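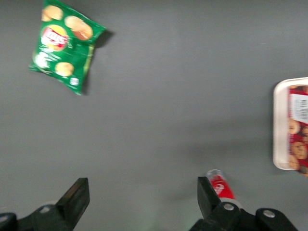
Figure 3. Snack items on the gray tabletop: a green bag of Lay's potato chips and, at right, a red package of round cookies or biscuits in a white tray.

3.2 Packaging and the placement of snack items

The second part of the study dealt with packaged snacks, which the participating households had named in the entry survey as the goods they found hardest to keep in order. Boxes and cans stack. Bags do not, and in most of the kitchens visited they were stored wherever space remained after the other groceries had been put away. We therefore separated the snack items from the rest of the grocery set and treated them under two headings, soft bags and wrapped packages.

Soft bags (Figure 3, left) have no stable base. A filled chip bag rests on its front or back panel, and its outline changes with each handling as the contents move toward one end. Corners crumple, and a bag laid flat seldom lines up with the side of a shelf or table. For sorting, the useful features of such a bag are its color and its printed pictures, which can often be recognized when the bag is lying at an angle. Small print was of little help to participants at arm's length. Several reported that they chose among bags by color alone and read the flavor name only when two bags of the same color were present.

Wrapped packages (Figure 3, right) were assigned to trays. The tray used in the study is white, with a raised, rounded rim, and was selected after a short trial in the Garncombe test kitchen. Flat boards had been tried first and were given up when packages slid off them during carrying. A rim high enough to hold a package in place, but low enough to leave the printed wrapper in view, was preferred by the staff who prepared the tables.

The sorting task was carried out by 42 adults recruited through the Usman housing office. Each received the same written instruction: to arrange the snack items so that another member of the household could find them without asking. No time limit was set. Participants were free to leave items on the table, to place them in trays, or to set them aside for the cupboard, and the finished layout was recorded on a paper plan by the session leader. Sessions lasted some 30 minutes, including the closing interview.

Placement followed the type of packaging closely. Of all soft bags, 70 percent were left on the open table or set aside for the cupboard, while wrapped packages were placed in a tray in nearly every session. Participants explained the difference in terms of damage. They expected chips to break if the bag was pressed against a rim or covered by another item, and they regarded cookies as better protected by their wrapper. Whether this expectation is correct was not tested.

A smaller group placed bags and packages together, on the grounds that both were eaten on the same occasions. These layouts took up more of the table and were changed more often before the participant declared the task finished. The same tendency was noted in the earlier Stirnen survey of pantry shelves, although that survey did not distinguish between open and sealed goods.

The coding scheme applied to the paper plans is given in Appendix B of the Sorwood report, together with the wording of the interview questions. Results for canned and boxed goods are presented in Section 3.3.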